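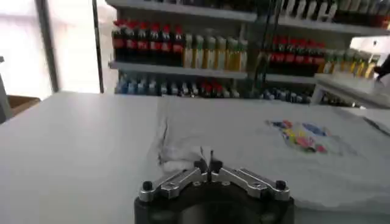 How often should you wash kitchen towels and cleaning cloths?

Every one to two days for anything that touches dishes or hands, and after a single use for anything that has wiped up raw meat juice. Dusting cloths can wait until they look dirty.

The rest of this page covers how to wash them so they stay absorbent and don't smell.

Sorting

Keep cotton towels and microfiber apart. Cotton sheds lint, microfiber grabs it, and a cloth full of lint leaves streaks on glass. If you only have enough for one load, put the microfiber in a mesh bag. Anything with oil-based polish or solvent on it stays out of the machine and the dryer.

Before the wash

Shake out crumbs over the trash. Rinse greasy cloths in hot water with a drop of dish soap and wring them out. Don't leave them balled up in the sink overnight — hang them over the edge of the hamper until wash day.

Washing

1. Fill the drum loosely, two-thirds at most.
2. Use half the detergent you would use for clothes. Too much soap stays in the fibers and holds odor.
3. Skip fabric softener. It coats the cloth and water beads up on it.
4. Wash cotton on hot. Wash microfiber at warm, 40 degrees Celsius if your machine shows it that way.
5. Run an extra rinse if the water in the last cycle still looks cloudy.

I use the plain unscented Wendetti powder, but any detergent without added softener will do. 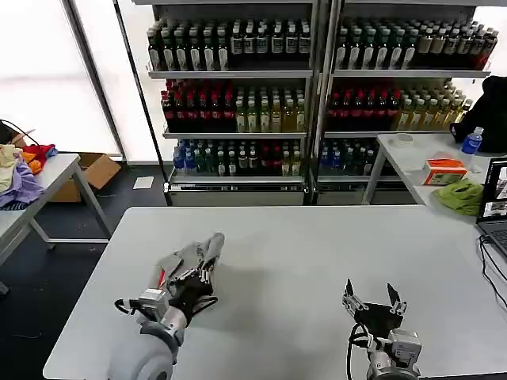
Microfiber goes in the dryer on low or no heat, with no dryer sheet. Cotton can take medium. Take everything out while it is still slightly warm and fold it right away, or hang it on a rack with space between the pieces.

If the smell won't go away

Soak cotton in a bucket of hot water with half a cup of washing soda for an hour, then wash as usual. Do this once or twice a year; I do mine in March. Check the label first on colored towels. Never mix bleach with vinegar or ammonia.

When to replace them

A cloth that pushes water around after a softener-free wash is worn out. Cut old cotton towels into rags for the garage.

Last updated Tuesday, October 19, 2021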